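Bench Notebook > Namia Cell > Teleop > August, entry 3

Started 8:40. Goal for the day: get the tray task recorded by remote control on both arms with the new leader handles from Zenell, and settle the grasp rule for boxes before anyone else records on this cell.

Task text as entered in the recorder: "put the can on the tray, then put the red box on the tray." Cabinet stays on the table with both drawers shut. It belongs to the drawer task and is left in place so the two tasks share a background. Operators should not touch it in this set.

Setup notes, mostly for me.

Leader handles zeroed against the printed jig. Left handle read a small offset at joint 4 after the first zero, gone after the second. I suspect the jig was not seated. If it comes back, re-zero before blaming the encoder.

Force feedback off. With it on, the Zenell handles push back late and the operator starts to fight them. Off, the operator goes by eye only, and that has to be said in the session header. I forgot it on the last set and had to patch the headers afterward.

Recorder is Dromix, current build. Joint states, gripper width, fixed camera and wrist cameras go to one log. Episode length capped at 800 steps. Most attempts finish well under that. The ones that hit the cap are nearly all cases where the operator stopped to think, and I would sooner throw those out than teach a policy to stop and think.

Right arm takes the can. Approach from the side, fingers level, close, lift, turn over the tray, lower, open. The operator may tilt the can in transit, but it has to be brought upright again before release. Left arm holds back on its own side until the can is down.

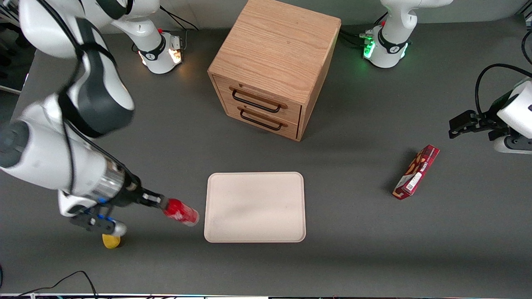

Iordache wants the tilt banned outright, on the grounds that a policy copies the average of what it is shown, and the average of tilted and level carries is a can set down on its rim. The counterargument is that a level carry takes the elbow close to its limit on the way across, and operators slow down there. I left the tilt in and added a tag for it, so the set can be split later without watching all of it again.

Speed. Scaling from handle to arm set at 1:1 for position, wrist rotation the same. I tried a reduced scale for the last stretch above the tray. Placement got neater but the switch shows up in the joint velocity as a step, and I do not want a step that has no cause in the camera views. Back to 1:1 throughout.

Motion blur on the fixed camera. The can smears a little while the right arm moves. Acceptable for carry. Not acceptable at the moment of closing, so operators should come to rest before the fingers shut. Shortened exposure is possible but then the wall side goes dark, and the lights on that side are not ours to change.

Cables. The run over the right elbow was re-tied with some slack at the wrist. Check it at each break. A tight cable pulls the wrist off by a small amount that the operator corrects without noticing, and the correction is then part of the demonstration.

First block of 10 episodes, can only: 3 rejected. One for a dropped log, two for closing on the can while still moving. None rejected for placement.

Lunch. Left the controllers powered so the temperatures would stay put.

Second part, the box. Two ways to pick it up were in use and they do not mix well. Some operators close across the short width near the middle. Others take one end and let the rest hang. Both get the box to the tray. The end grasp turns the box in the fingers during the lift, by a different amount each time, and the place pose can't be predicted from the grasp pose. Ruled it out. From now on: across the width, near the middle, wrist turned to line up with the long side before descending.

The order matters too. Several operators descend first and turn the wrist at the bottom. It looks fine from the fixed camera and bad from the wrist camera, where the object swings through the view just as the fingers are about to close. Turn high, then descend straight.

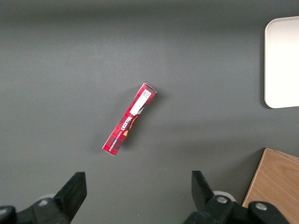 Alignment before descent is the step I spent the afternoon on. The header rule now reads: "object in view above the finger gap, fingers open, wrist turned to the long side, pause, descend." The pause is short, just long enough to be found in the velocity trace. Start poses for the box are to be varied by hand between episodes, including ones like the present layout, with the Walkers box lying diagonally across the view and the tray to its right. A box always laid square to the table would give us a wrist that never learns to turn. The label panel should face up in half of the episodes and down in the other half. Otherwise the small square code on it becomes the most reliable landmark on the object, and the policy will find that out before we do.

Also from the wrist view: shadows move with the arm and change shape near the surface. Left alone. They will be there at run time as well.

Hand guiding, for comparison. Put the right arm in free-drive and moved it through the box pick by hand, to see whether it was quicker than the handles. It is quicker for the first few, and the paths are smoother. Problems: my forearm was in the fixed camera view for most of each episode, and the gripper still has to be closed from the pedal, so the timing of the close is worse than by remote. There is also a slight sag in free-drive at full reach, enough to bring a fingertip to the table if the hand comes off. Free-drive stays as a method for setting start poses. It will not be used for recording.

Replay check. Took one clean box episode and played the joint log back open loop, box put back on pencil marks. Fingers closed where they should. Moved the box a finger width off the marks and replayed again, and the fingers came down on the edge, as expected. Stopped by hand. No harm to the fingertips that I could find.

Target for the set is up to 300 episodes, can and box together, split evenly between operators. That number came from the storage side and not from any idea of what the task needs.

To do:
- session header: force feedback off, scaling 1:1, tilt tag
- put the box grasp rule on the sheet by the handles
- new jig for the left leader, or at least a stop so it seats the same way
- ask Zenell about the late feedback, with a trace attached
- re-cut the block 1 logs so they start at first motion
- pedal cable is too short for anyone standing

Arms parked 17:50, logs copied, checksums match.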